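From: Lawal Ugwu
To: grosura-users
Subject: Re: Demos by remote control, how many are enough?

Indira Poduval wrote:
> We collected 56 demonstrations of the block task in the simulator with
> the Lobo hand controller. The policy learns to reach well, but it often
> closes the fingers too early. Should I record more, or is something
> wrong with how I record? My operators are two students and they have
> quite different styles.

Hello Indira,

I had the same trouble in September, so I will write what we did in Trutdale. It may not fit your case completely.

First, I would not record more before you look at the pauses. When a person drives the arm with the hand controller, he stops above the block to judge the depth. In our recordings this pause was very long, and the policy learned mainly to wait, and then to close at some random moment. We cut the pauses automatically, with the script trim_idle in the Trudumness repository. After this the early closing became rare.

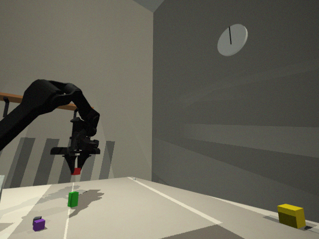 Second, the different styles. One of our operators came down straight on the block, the other one always came from the side. Both are good, but mixed together with few demonstrations they gave us something in the middle, and the fingers touched the top of the block. I asked both to lift first, then move, then go down. They did not like it very much - it is slower - but the data became much cleaner.

We had 410 demonstrations at the end, but I think the last 100 did not help a lot. My colleagues did not agree with me on this.

One more question from my side: do you record the gripper command or the measured opening? With Grosura the default is the measured one, and it comes late compared with the command. If you train on it, please check the time offset before anything else.

I can send you our config file, if it is useful. It is for the old version, so the names of two fields must be changed.

Best regards,
Lawal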